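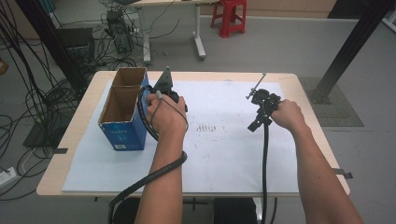
Forums > Workspace & Tables > Boards and Surfaces > White board on a wood table, leave it or lose it?

pelcombe_jo
I've had a big white board lying flat on my light wood table since April and I'm torn. It covers most of the top with a bit of wood showing at the edges, and I've got black tape under it to stop it creeping. Great for sorting small stuff out of a divided cardboard box. But it marks! I get these faint brownish specks in the middle and they drive me nuts. Do I keep it or just work on the wood?

Vevance
Keep it. You can see every screw and washer on white. On pale wood I lose half of them.

mbottcher
Brown specks on mine were from cardboard dust plus a damp sleeve. Melamine eraser, light hand, gone in a minute. If yours are in little rows like dots and dashes, I'd guess something printed or stamped rubbed off.
- Malte Böttcher

pelcombe_jo
Ooh, could be that. I did have a stack of flattened cartons on it for a week. Will try the eraser tonight.

clemstead9
Going to disagree with the whole setup, sorry. A loose board on a table is one more thing to shift. I used one for 9 months and the front edge caught my forearms all day long. Went back to bare wood with a felt mat and I'm much happier.

Vevance
Felt? For small parts? They'd stick to it and you'd be picking fluff off everything.

clemstead9
Nope, short pile. Nothing rolls away either, and things do roll on a slick white board.

munteanu_r
That's what the box is for - mine has compartments with a tall back and an open front, and it lives on the left side of the board so my right hand is free. Cardboard gets soft after a while though. I swap mine out every six months or so.

mbottcher
On the edge thing, sand the front corner of the board and run tape over it. Also tape the underside on both sides, left and right. One strip isn't enough, it just pivots.

pelcombe_jo
OK, My left and right strips are tiny, so that explains the pivoting lol. Adding longer strips. Clemstead, I might borrow the felt idea for the gluing jobs.

clemstead9
NOT for gluing!! Use the board for that.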